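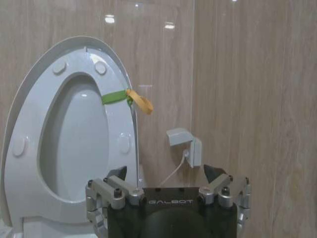
Figure 1. Toilet with the seat raised.

Water use in a student residence: report of the project group

Mikkel Baldursdóttir and Halfdan Vestergaard

1. Background

The Mendham residence is an old building with 104 rooms, and the students who live there pay one fixed amount for water every month. It is included in the rent. For this reason most of them have never seen a water bill, and when we started the project we had not seen one either. Our question was simple: do people use less water when they are told how much they use?

We chose water and not electricity, because electricity in the building is already measured for each corridor and another group wrote about it last year. For water there is only one main meter in the cellar, and two smaller meters which were put in when the east wing got new pipes. The east wing and the west wing are nearly the same size, so we could compare them.

2. Method

In March we read the two small meters every morning at 7.30, before most people take a shower. In the first half of the month we did nothing else. In the second half we hung a sheet of paper on the kitchen doors in the east wing with the use of the day before, written as litres per person. The west wing got no paper.

We also made a questionnaire with questions about showers, washing up, laundry and toilet flushing. It was put under each door, and we collected the answers in a box by the post shelves. The questions were first written in Danish and then translated by us, and we must admit that one question about "short shower" was understood in different ways. Some students thought that ten minutes is short.

3. Results

On one ordinary morning the east meter showed that 731 litres had been used between 7.30 and 9.00. This was a higher number than we had expected for such a short time. The evening had a second top, but it was lower and more spread out, as people cook at different hours.

After the papers were hung up, the use in the east wing went down for several days. Then it went slowly up again, and in the last days of the month it was almost the same as in the west wing. We had hoped for a stronger effect. In the kitchens several people told us that they read the paper with interest in the beginning, and later they did not see it any more.

From the questionnaire we learned that most students believe washing up is what uses the most water in their day. Very few mentioned flushing, although it happens many times a day and the students do not think about it as use of water.

4. Weak points

The holidays are a problem for our numbers. Many students went home near the end of the month, and we do not know exactly how many from each wing. We also had one morning when the cellar was locked and we could not read the meters until noon. This day is left out of the comparison.

5. What we would do differently

We would change the paper on the doors every few days, maybe with a new colour or a drawing. We would also ask the residence office for the list of empty rooms before we start. Halfdan would like to repeat the measurement in the autumn, when the new students have moved in, and the office has said we may borrow the cellar key again.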